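Returning Shared Kitchen Items to Storage After a Session

Walport Community Kitchens
Guidance for groups using the Godoy Room and the Galier Room

Groups that book a room at Walport are asked to leave the tables clear and the tableware, cookware and condiments in their assigned places at the end of each session. This page sets out the procedure. It applies to both rooms, although the cupboard numbers differ and are posted inside each door.

Allow 14 minutes at the end of the booking. Groups of more than 6 people usually finish sooner if two members sort while the others wash and dry.

What you will need

One clean dishcloth and one dry towel
A tray or shallow dish for carrying bottles
The storage card for your room (kept in the top drawer)
A damp sponge for the table

Step 1. Bring everything to one table

Collect all items from the counters, the sink area and the side tables and place them on the main table. Check the drying rack and the windowsill as well. Do not begin putting things away until the last item has been brought over. Groups that store items as they find them tend to fill the nearest cupboard first and then have to start over.

Items do not need to be in any order at this stage. Leave enough space between them that a handle can be grasped without disturbing whatever is beside it.

Step 2. Sort by where the item is stored

Separate the items into three groups: drinkware, bottles, and cookware. Sort by the shelf on which the item belongs and disregard color or set. Members sometimes try to match a cup to a pot of a similar shade, and the result is a cupboard that the next group cannot use.

Place bottles in a tray as soon as they are identified. A tall bottle should be laid lengthwise, with the cap closed fully beforehand. Small bottles may remain on the table until the tray has been emptied once.

A table partway through sorting will look untidy. Cups may be lying on their sides, the ketchup may already be in its oval tray, and the pot may still be waiting its turn. Continue with one group at a time until the table is clear.

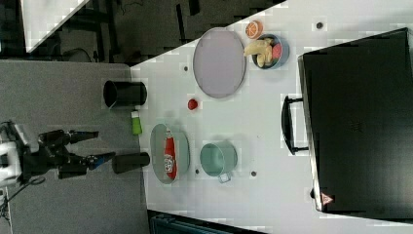
Step 3. Put away the cups

Pick up each cup by the outside of the body and keep fingers away from the rim. Look inside. If there is any residue, return the cup to the sink and wash it again before continuing.

Cups are stored upright on the middle shelf, open end up. Please do not stack them. Cups of the cylindrical type hold together when stacked damp and have been damaged when pulled apart. The middle shelf is 36 inches wide and accommodates a full set in a single layer.

Step 4. Put away the bottles

Wipe the neck and cap of each bottle with the damp cloth, then dry it. Carry the bottles to the cupboard in the tray. Condiments that require refrigeration go in the door of the refrigerator – check the label if you are unsure. All others go on the lower shelf, standing, with the label facing out.

Wash and dry the tray once it is empty. It is stored on its edge in the rack beside the sink.

Step 5. Put away the pots

Confirm that the inside is dry. Carry a pot with one hand on the handle and the other supporting the base. Pots go in the floor cupboard with the handle pointing toward the back wall, so that the door can close.

Lids, where there are any, are kept separately in the Wundine rack on the inside of the same door.

Step 6. Wipe the table

Use the damp sponge first and the dry towel second, working from the far edge toward yourself. Pay attention to any seam where two surfaces meet, as crumbs collect there. Hang the cloths on the rail when finished.

Before you leave

Compare the cupboards with the storage card and initial the sheet on the door. If an item is missing or damaged, note it on the sheet – there is no charge for ordinary breakage. Storage cards are revised each November, and older copies should be discarded.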